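How to pack a box so it survives the mail

Quick one, because I keep getting asked. I ship out of a spare room in Amville, mostly mugs and small lamps, and I've sent something like 2000 boxes by now. Lost a few early on. Nearly all my own fault.

What you need

A box, new if the thing is heavy. Packing tape, the 2 inch kind. Paper, lots of it. A marker. Scissors or a tape gun, whatever you have. A kitchen scale works fine for small stuff.

Step 1. Pick the box

Two inches of space on every side of the item. Less than that and the corners take the hit. Way more and you're paying to ship air. Used boxes are OK if the corners are still stiff. Press on one with your thumb, if it gives, recycle it.

Old labels come off. All of them, barcodes too. A parcel of mine went back to Corley twice over one old sticker.

Step 2. Tape the bottom

Do this before anything goes in. One strip down the middle seam, three inches up each side. Then one strip across each end so it looks like a capital H. Rub it down hard with your palm. Tape that's only laid on top lets go in the cold.

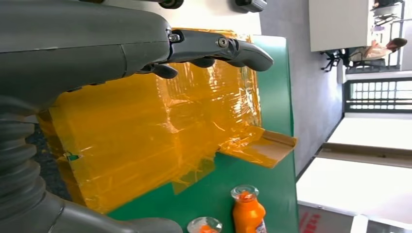

Masking tape, no. Duct tape, also no, it peels off cardboard in a hot truck. String catches in the sorting belts and some counters wont take it. Plain packing tape, any color. Cheap rolls split down the middle and you'll spend ten minutes picking at the end with a fingernail. Fold the end under when you stop. Saves your temper.

Step 3. Wrap the item

Wrap each piece on its own. Mug handles get stuffed first, then wrapped. Paper tight on the first layer, looser on the second. Lamps: bulb out, shade off, cord in its own little bag.

A mug with paper comes out near 700 grams on my scale, bowls a bit less. Write it down now, you'll want it for the postage.

Step 4. Fill and shake

Crumpled paper on the bottom, item in the middle, more paper down the sides and on top. Close the flaps and hold them shut. Shake it. Hear anything? Feel anything slide? Open it back up, more paper. Keep going untill it feels like one solid lump.

Work somewhere flat with room to turn the box. I did this on the bed for a year and my back still remembers. 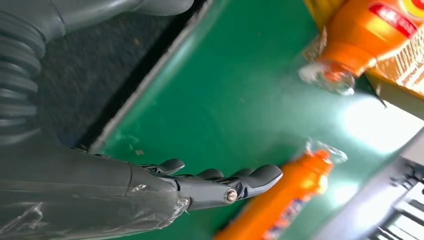 Step 5. Close it up

Same H on top. Flaps should meet flat. If they bulge, take some paper out, dont just tape over it. For anything heavy add a second strip along the middle seam and stop there.

Step 6. Label

Biggest flat side, not over a seam. Clear tape over the address if it's handwritten, but keep tape off the barcode, glare can mess up the scan. Put a second copy of the address inside the box. Takes ten seconds.

"Fragile" on the side, sure, if you like. Pack it like nobody reads it.

Dropping off

Before 4 pm at my post office or it sits overnight. Get the receipt, take a picture of it, keep both till the thing shows up. International is a whole other page, customs forms and all that, will write it up when I get a minute.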